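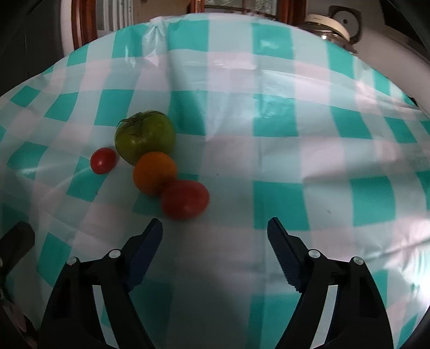
Tomatoes on the checked cloth, one green, one orange, two red.

23 Nov 2019

Late-season tomato ripening, bench notes. Writing this up while I still have the loose sheets, because the June ones went missing and I had to ask Maja for hers.

Background for anyone picking this up cold. The last of the tomatoes came off the vines before the frost and were brought in at whatever stage they were at. We want to know which of the green ones are worth keeping for the table and which should go straight to chutney. Up to now it has been done by feel. Eugeniusz squeezes them and says yes or no, and he is usually right, but he can't say how he does it and he is away for part of the winter.

Colour stages we are using, so that we all write the same thing on the sheets:

Green. Hard, no blush anywhere. Can have a yellowish or olive cast, which I'd write down as "green, turning" and keep apart from plain green.
Orange. Even colour over the shoulders, still firm.
Red. Full colour, gives a little under the thumb.
Soft. Past red. Use today or bin.

Yeshi wanted a fifth stage between green and orange. I said no at first and then found myself writing "green, turning" on half the sheets, so she has a point. Leaving it as a note against green for now. If we change the stages halfway through we can't compare the trays.

The mix this year is cherry and salad types, with some of the big lumpy ones from the Nowakowski seed. The cherries are nearly useless for this because they colour up so fast that you miss the middle. The lumpy ones are the most interesting. They colour unevenly and the shoulders stay behind, so where you look on the fruit changes what you write. Agreed with Konrad: call the stage from the shoulder, not the bottom. Several of the early sheets were called from the bottom, mine included, and I've put a pencil B on those.

Total weighed in from all the beds was 98 kg. That is everything, including what went to the kitchen on the first day and never made it to a tray.

Trays

Tray 1 is in the drawer of the big dresser, in newspaper, single layer, stems up. Tray 2 is on the shelf over the sink with no cover. Tray 3 is in a paper bag with a ripe banana, top folded over twice. Tray 4 is in the cold room, which I expect to be bad, but people keep doing it at home and it should be on paper that it's bad.

Tray 3 is well ahead. Konrad opened the bag this morning and most of the fruit had moved at least one stage since the last sheet. Smell is strong, more banana than tomato. He thinks the banana should be swapped out once it goes black. I think we leave it, since what people would do at home is forget about it. Left it for now.

Tray 1 is slow and steady. Two had gone at the stem end and were leaking into the paper. Pulled both, changed the paper underneath, wiped the drawer with vinegar. The fruit next to them looked fine but I've marked it with a dot of ink so we know which ones were touching.

Tray 2 is uneven. The window side is further along than the wall side, and I don't believe it's the light, I think it's the heat coming up off the radiator. Turned the tray end for end. Ritu would like a second thermometer up there and I agree. The one we have is the old Drevberg dial, and it sits at the wall end.

Tray 4 hasn't shifted. Skins a bit dull, slight pitting on three of the larger ones. No smell at all when cut. Will bring half of it back out to room temperature and see if they recover.

Stems on or off

This came up again. Eugeniusz says leave the calyx on every time, it keeps the air out of the scar. Yeshi says the calyx pokes holes in the neighbours when they are packed in, and she's right that most of the punctures we've found were a stem's doing. My feeling is calyx on if they have room, off if they're going into the bag. We haven't tested it properly. When we do, use fruit from one bed and one day, otherwise it's just an argument with more steps.

Also, for storage, keep the long stalk trimmed. Snip it flush with scissors. Pulling it off tears the shoulder about a third of the time and then you've got an open wound on a fruit you wanted to keep for weeks.

The table

We've settled on the turquoise and white check cloth for sorting. The brown one we had before made the orange fruit look riper than it was, and Maja and I were a full stage apart on the same tray until we worked out she'd been sorting by the window and I'd been sorting on the brown. The check isn't ideal either. It's glossy plastic and it glares if the lamp is on, so keep the lamp off and use daylight when there is any. On the plus side it wipes clean in one go and fruit can be compared against a pale square, which is a decent neutral next to the skin.

It has fold creases in it that won't come out. I tried leaving it over the back of a chair. Maja suggested a warm towel, which I haven't got to. The creases matter a little bit as the cherries roll and settle against them, but it's a nuisance and no more than that.

Rule for the table, please: one tray out at a time. Last week two trays were out together, somebody answered the phone, and there is now a group of fruit on the sheets with a question mark beside it that will never be resolved.

Tasting

Did a short one after lunch, me, Konrad and Ritu. Cut a red from tray 1, a red from tray 3 and a shop one for comparison. Salt on the side.

Tray 1: good acid, a bit mealy near the core. Skin tough. Konrad's favourite.
Tray 3: sweeter, softer, watery in the middle. Ritu liked it best and I thought it was bland.
Shop: firm, no flavour to speak of. All three of us put it last.

Three people isn't a tasting panel, and we all knew which was which because I'm the one who cut them and I'm bad at keeping a straight face. Next time Yeshi cuts them in the other room and brings them in on numbered saucers.

The greens don't taste of much raw but they fry well. Sliced thick, salted, left on a rack, then cornmeal. The olive-coloured ones held their shape better than I thought they would. Eugeniusz's chutney takes the plain greens and he doesn't want the turning ones, says they go to mush before the onions are done.

Weights

The big salad type we've been following came in at 121 g today. I'd have liked a starting weight on the same scale, but the first week was done on the kitchen Stotano with the sticky pan and I don't trust it. Everything from today on is on the bench scale. Zero it with the saucer on. Write the weight before you write the colour, otherwise you forget, put the fruit back and have to hunt for it.

Chutney batch to date is 622 g in the one jar that's been filled and labelled. The rest of the pot is still cooling as I write and I'll add it to the sheet tomorrow.

To do

Second thermometer for the shelf, window end.
New paper for tray 1. Not the glossy supplement pages, the ink comes off on the fruit.
Bring half of tray 4 out and mark it 4B.
Maja to copy out the June sheets so there are two sets.
Ask at Tromemano if they still have the shallow crates. The deep ones bruise the bottom layer and we only use them because they were there.
Yeshi to write up the case for a fifth stage, half a page, and we'll decide before next season's seed order.
Find out who has the good scissors.

Konrad is checking the trays tomorrow. If anything in tray 3 has gone soft, take it out and write the time on the sheet, and don't eat it before it's been weighed.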